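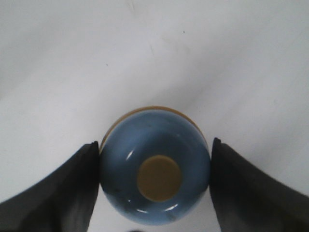

2025-01-18

I promised Melina that I would write something about our club after the winter break, so I am doing it now, with a cup of coffee that is already cold. We are the Kistby robotics club, and this term our project has the name Gutari. The task is easy to say: the arm must find a button and press it, and it must not press anything else.

Of course it is not so easy to do. Charalambos Mavromatis wrote the first version of the program in August, and it treated every button the same. But a flat button needs a different touch than a knob that you turn. So now each device has its own small file with the height, the direction and the force. I wrote three of these files myself, and I am a little proud of them.

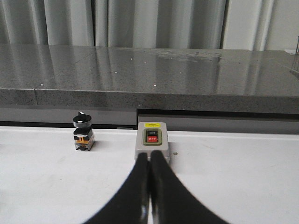
Gripper closed, at the ON/OFF box. The rotary switch on the left has its own file.

We keep a log of every try. Until now we have 871 lines in it, and 181 of them say only "missed". I think this is not bad for students — but Melina Vrettos, who reads the log very carefully, does not agree with me.

For the next round we use the bell, two buttons and the control box together on one table. The program gets the name of one of them and must choose.

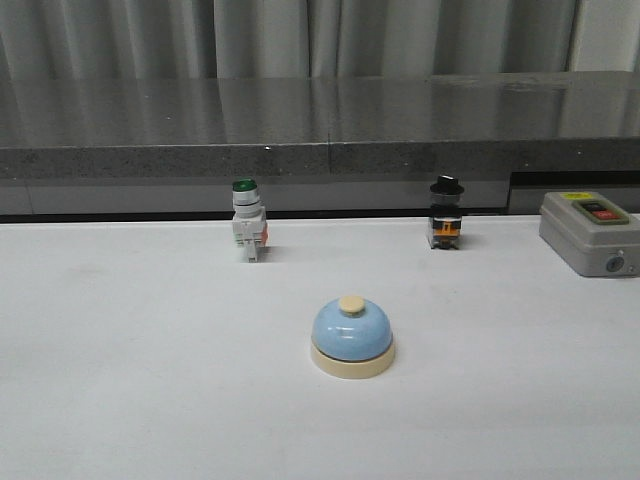
What we do next

First, I want to make the approach slower in the last part of the way. Second, Charalambos wants to move the objects between the tries, so the program cannot learn the places by heart. If you have done something similar, please write me in the comments how you did it.

Recent posts
Our first week with Gutari
How we name our log files
Cables, and why I label them now

Contact | © 2025 Kistby Robotics Club | Back to top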